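Clearing the curved desk, part two

April's job was the desk. I had put it off through the winter on the grounds that I needed the desk to do the work that kept me from clearing the desk.

Background for those who skipped part one: the desk is a curved type I bought secondhand from Siamak Sharifi when he gave up his office on the Randlow side of the building. Curved desks look generous and store badly. A straight desk has a back edge that goes against a wall, and things can be lined up along that edge. A curved one leaves a wedge of dead space behind it, and small items migrate there. I have recovered two erasers, a dental appointment card and a USB adapter from mine so far. The adapter still worked.

The method I used is the one Elaheh Mousavi described to me when she reorganized the sample shelves at Nisthorpe. Nothing gets sorted on the surface being cleared. Everything goes onto the floor on a bedsheet, the surface is wiped, and an item only returns when there is an immediate use for it. Items still on the sheet after a week are stored, passed on or thrown out. It is a slow method. My week lasted nearly three, mostly because of a deadline on the Broltura manual, which came to 1,125 numbered paragraphs and took over the evenings I had set aside.

Order of work, as it was done:

Power off, monitor unplugged, cables labeled with masking tape at both ends before anything was pulled. I used letters for the tape. Numbers get confused with port numbers.

All paper into one stack, face up, without reading any of it. Reading was done later, standing at the kitchen counter.

Surface wiped with a barely damp cloth, then a dry one. White laminate shows graphite and coffee equally well. The graphite came off with dish soap. One ring of coffee did not, and it now sits where the keyboard covers it.

Floor swept under the desk and along the partition. The ribbed surface of the partition collects dust in every groove, and a vacuum brush run across the ribs only pushes it sideways. Run the brush along them, top to bottom.

Keyboard turned over and tapped out above a newspaper. I will not describe the newspaper.

The cables took longer than the rest combined. I had assumed there were perhaps four that did nothing. Tracing each one by hand, I found that more than half of them connected a socket to empty air. One was a printer cable for a printer I gave to Nima Taheri two apartments ago. The good ones were coiled loosely and fastened with hook-and-loop strips. I don't wind them tight anymore. A tight coil puts a twist in the jacket near the connector, and that is where mine have always failed.

Pak-hei Au suggested a cable tray under the desk. I measured for one and gave up. Trays are made in straight sections, and the curve here would need three short pieces with gaps between them, at which point the cables hang out of the gaps. Adhesive clips on the underside would follow the curve, but the pair I tested dropped off overnight. I may try the screw-in kind on the legs' crossbar if I find a size that fits.

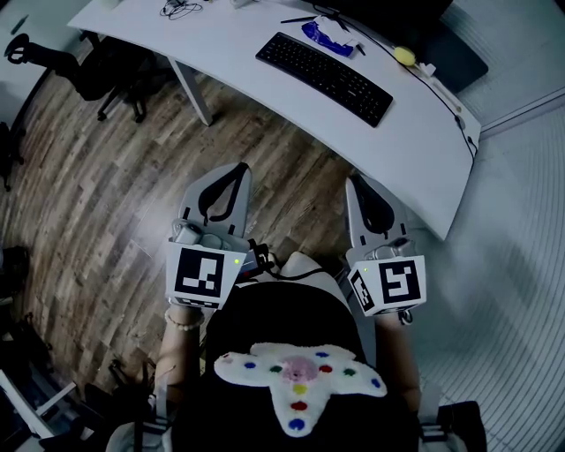

Keeping the surface clear has been harder than clearing it, and I have stopped treating it as a question of discipline. It is a question of where small things land. With the keyboard pushed back at an angle, the top of the desk splits into two zones, and each one attracts its own category. Cables go to one side of the keyboard. On the other side you get the crumpled blue thing, the white paper next to it, and the yellow round object that has found a spot farther along. None of those is large, and together they use up the stretch I would otherwise write on. A pen will stay put on a flat surface without help, so I have given up on the idea of a pen cup. The rest needs a container. I am looking at shallow trays, no deeper than a paperback, that can be lifted off in one go when the surface has to be wiped.

Kamran Shirazi uses a baking sheet for this. It is the right depth and costs very little, but it rattles when he types, and I share a wall.

Still open: the dead wedge behind the curve. A foam strip cut to the radius should close it. The hardware store on Sepúlveda sells pipe insulation by length, and I need to take the measurement again, having written the first one on a piece of paper that went into the stack.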